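Stirkero Community Help
Ticket 1118: Dryer stops mid-cycle, filter light stays on
Opened by: Thoa Lại
Status: Open, waiting on customer
Product: Stirkero heat pump dryer

Thoa Lại, Jul 20, 2018
Hello all, hoping someone can help before I lose my temper with this thing! Our dryer has started stopping part way through the cottons programme. It gets to 43 minutes left, beeps twice, and the filter light comes on. I open the door, pull the filter out, find next to nothing on it, put it back, press start, and it carries on for a bit and then does the very same thing again.

It was fine until April, when we moved it from the kitchen into the cupboard on the landing (yes, there's a vent in the cupboard door, and yes, I left the gap at the back that the booklet asks for).

What I've done so far:
Washed both halves of the filter in warm water and let them dry overnight. No change.
Emptied the water tank, even though the tank light wasn't on.
Switched it off at the wall for an hour. It ran one full load after that and I got very excited, then it went back to its old tricks.
Tried it with the cupboard door wide open. Still stops, just a bit later.

Precious Javier (support)
Hi Thoa, thanks for such a thorough list, it saves us both a lot of time. Washing the filter was the right place to start. Could you look behind the small flap at the bottom left? There's a second, coarser screen in front of the condenser and it's easily missed. Also, does it stop on the short programme, and what sort of things are you drying?

Thoa Lại
Well, I never knew that flap was there. Four years we've had it! The screen was wearing a thick grey blanket of fluff, so I hoovered it, rinsed it and put it back. First load ran to the end and I did a little dance on the landing. Second load stopped again, but at nine minutes left, so we're getting somewhere.

The short programme is fine every time. As for what goes in, it's mostly bedding and towels, plus whatever my brother Tài Lã brings round in a bin bag. Knitwear stays out of it altogether after a sad business with a cardigan - I lay that out flat upstairs instead.

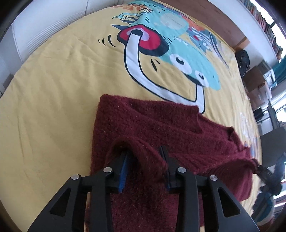

Maroon knit on the yellow sheet.

Sơn Phí
Jumping in as I had this on the same model. Mine was the moisture sensor, the two metal strips just inside the drum. Fabric softener leaves a film on them. I wiped them with white vinegar on a cloth and it's behaved ever since. A repair firm called Brilon had quoted me 249 for a new control board, so I was very pleased with my bottle of vinegar.

Precious Javier (support)
Good shout from Sơn, please try that next. Thoa, if it still stops, hold the start and timer buttons together for five seconds and tell me the code on the display. If it reads 146, the fan behind the condenser is running slow and I'll book an engineer for you.

Thoa Lại
Vinegar done, and the cloth came away quite mucky. One load of towels has gone right through. I'm not closing this yet, as I've been fooled before - I've got the big duvet cover to do tonight and that's the one it hates most. Will post the code if it beeps at me.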